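Posted on 2019-07-18 by the author of this blog. Filed under Kitchen.

Breakfast, and where I put it

I have been in the Nerdale apartment for nine months and only last week sorted out how I do breakfast. I'm writing it down mostly so I remember what I tried, and a couple of people asked after the last post.

The counter here is short. There is the sink, then a stretch wide enough for a cutting board, then the stove. The only outlet is on the far side of the stove, so for most of the winter the toaster lived on top of the refrigerator and I made toast standing on my toes. The crumbs went down the back. When I finally pulled the refrigerator out in the spring I filled half a dustpan.

My first fix was a rolling cart from Firkico. It was 30 inches high and had two shelves and a drawer. The shelves were fine but the wheels didn't lock well, and every time I pushed the toaster lever down the whole cart moved toward the window. I took it back. They charged a restocking fee, which I knew about and still didn't like.

After that I gave up on storing things near each other and started thinking about laying them out instead. Everything I use in the morning comes out at once, gets used, and goes back at once. I had been opening the same cabinet four or five times before coffee.

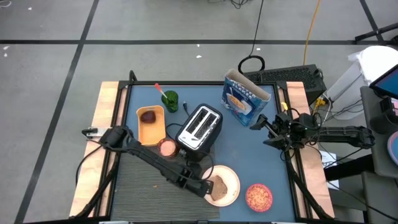

The order I settled on goes by what takes longest. Bread goes in first, and cereal gets poured while the toaster is working. I used to do it the other way and the flakes were soft by the time I sat down. The toaster gets the middle of the table, with its cord running toward the back, and the plate waits in front of it so toast only has to travel a few inches. A small bowl is plenty for cereal if there is toast too - the red one is about right, and I stopped using the big soup bowls altogether. The cereal box stands behind, top open, until I'm sure I don't want seconds. Fruit gets its own tray off to the left so it doesn't roll. One piece is enough for me in the morning, usually a plum in July.

Silverware was the part I kept getting wrong. I tried a drawer organizer and I tried laying everything on a napkin. A cup works better. Handles up, grab one, done. A short glass is fine for this as long as it has some weight to it. The tall plastic one I had from a Lemano gas station fell over any time I put more than two spoons in it.

I also recommend a ribbed mat if you don't have one. The grooves keep crumbs from sliding around, and you can carry it to the sink and shake it out. I wash mine on Saturdays.

Cleanup now takes me less time than the toast does. Plate and bowl go in the sink, box goes back in the cabinet with the top folded down, and the toaster gets unplugged and stays where it is until it cools. I empty the crumb tray once a week, over the trash and not over the sink. I clogged the drain once that way.

A note on bread, as I was asked. I buy the brown loaf from Rashidi, the bakery two blocks up from the bus stop. They slice it if you ask before nine. It goes stale by the third day, so I freeze half of it and toast straight from the freezer on one setting higher. The white loaf is cheaper but it's too tall for the slots and the top inch comes out pale.

Still on the list: a longer table and a lid for the butter dish. My lease is up in September and I haven't decided about staying, so the table can wait. The lid I may just buy this weekend.

We use cookies to improve your experience on this site. By continuing to browse you agree to our use of cookies. Accept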